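How Long Do Dark Clothes Last Between Washes? A Wear Diary Project

April
By Iresha Ekanayake and Shafiq Paul

Introduction

Our project looked at how students in shared houses decide when a piece of clothing needs washing. We were mostly interested in dark clothes, meaning black, navy and dark gray. Dark clothes do not show light dirt very well, and they fade when they are washed a lot. We wanted to find out if people wear them longer between washes than light clothes, and what makes them finally put something in the laundry.

The idea came from a class discussion on household water use. Most of the talk was about showers and toilets, and laundry got only a few minutes. Dinesh Majumder, our supervisor, said that laundry is harder to study because people wash at different times and for different reasons. We thought a diary would be a fair way to get at those reasons.

Method

We asked students in five shared houses to keep a wear diary during the spring term. Each person got a small notebook. Every time they wore a garment they wrote down what it was, the color, how long they had it on, and what they did with it after. The choices for the last part were "put away," "left out" or "laundry." If they picked laundry they also wrote a reason in their own words.

We left out socks and underwear, as everyone told us in advance that they wash these after one wear. We also left out coats. Sportswear was kept in but marked with an S so we could look at it apart from the rest.

The notebooks were collected at the end of the term and typed into a spreadsheet. Shafiq did the typing and Iresha checked every page against the notebook. We ended up with 2,508 entries that were complete enough to use. Entries with no color or no garment type were dropped.

We also did short interviews in the kitchens of two of the houses. The one in the Nundier building was done in the evening, around dinner, and it was noisy, so our notes for that one are thinner than we would like.

The three groups of garments

Before looking at the reasons we sorted the garments into tops, bottoms and knitwear. Sleepwear was a problem. Some people wrote it down every night and others never did. We decided to keep it as its own group and not compare it with anything.

Results

Dark tops were worn more times between washes than light tops in every house. The gap was small for T-shirts and much larger for shirts with collars. For light collared shirts, the most common reason for washing was a mark at the neck or the cuff. For dark ones it was smell.

With bottoms, color made hardly any difference. Jeans went a long time between washes no matter what shade they were. Several people wrote that they only wash jeans when they spill something on them. One diary had the same pair of black jeans all through the term with a single wash, after a soup accident.

Knitwear surprised us. We expected sweaters to go the longest because they are worn over something else. Light sweaters did, but dark ones were washed sooner than we guessed. The reason people gave most often was lint. Vibeke Baldursdóttir, who kept one of the most detailed diaries, wrote "covered in fluff, easier to wash it" on three pages in a row. She told us in the interview that she knows washing does not always take the fluff off, and that sometimes it comes out worse if there is a towel in the same load.

Where clothes go after they are worn

This part was not in our first plan. We added it when we saw how often people picked "left out." A garment that has been worn once but is not dirty does not have a clear place in most bedrooms. People do not want to put it back in the drawer with clean things, and they do not want it in the hamper either. So it goes on a chair, a door hook, the end of the bed or the floor.
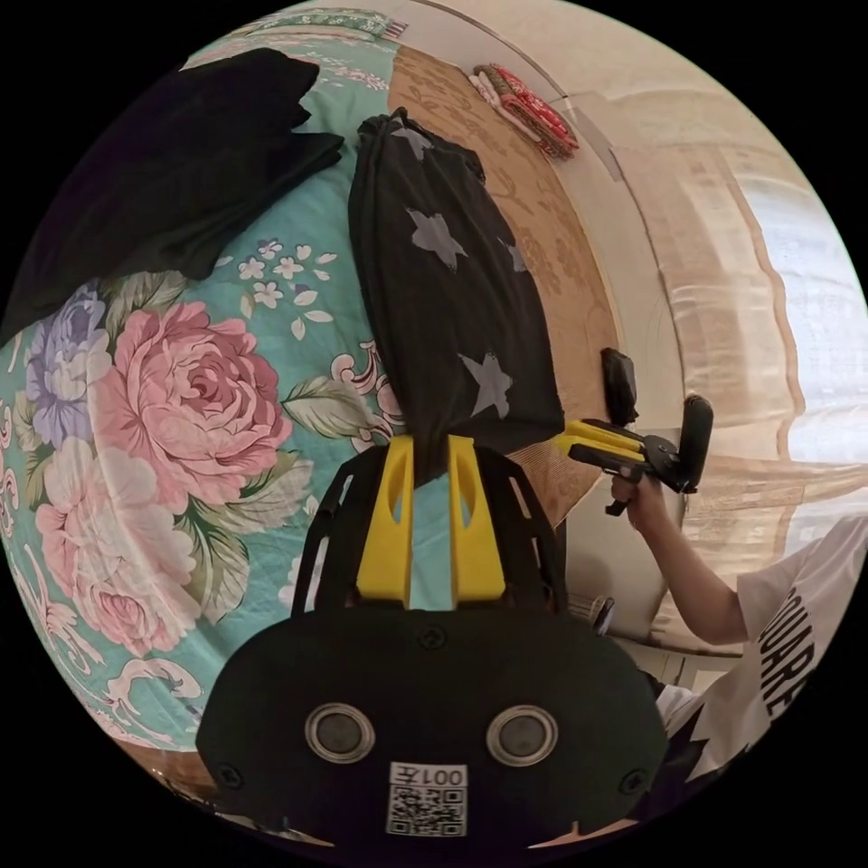 Dark clothes were left out more than light clothes, and they stayed out longer. The bed was the most common place after the chair. This matters for the lint problem, as bedding sheds fibers and dark fabric picks them up. Two people said they had stopped leaving black clothes on the bed for this reason and had moved them to a hook. Their diaries show fewer washes marked "lint" after the change, but with only two people we cannot say much from that.

We also found that clothes left out were more likely to be washed without being worn again. The reasons here were vague. "Was there," "tidying up" and "not sure if clean" were typical. Wiroj Nakpan described it in his interview as losing track. After a few days he cannot remember how many times he wore something, so he washes it to be safe.

Water use

We tried to estimate how much water went into washes that the diary keepers themselves thought were not needed. This did not work well. The houses have different machines, and the machine at the Trinelness house is old and has no manual, so we could not find out what it uses per load. We had hoped to report water use per 1,000 wears, which would have let us compare the houses, but we do not trust the numbers and have left them out.

Problems with the study

The diary may have changed what people did. More than one person told us that writing down "left out" over and over made them feel untidy, and they started putting things away. We can see this in the later pages, where "put away" goes up in most of the houses.

Color was also judged by the person writing. One house had a long argument over whether a faded black hoodie counts as black or dark gray. In our sorting both are dark, so it made no difference to the results.

All of our diary keepers were students, and all of them shared a machine. Someone with a machine to themselves might wash small loads more often. We would expect a family home to look different again.

Next steps

If another group takes this on, we suggest a printed form with boxes to check - the free notebooks took weeks to type up. We also suggest asking where each garment was left, with a short list of places. We had to get this from the notes people added in the margins, and not everyone added them.

The blank diary pages and our sorting rules are in the department folder, along with the interview questions.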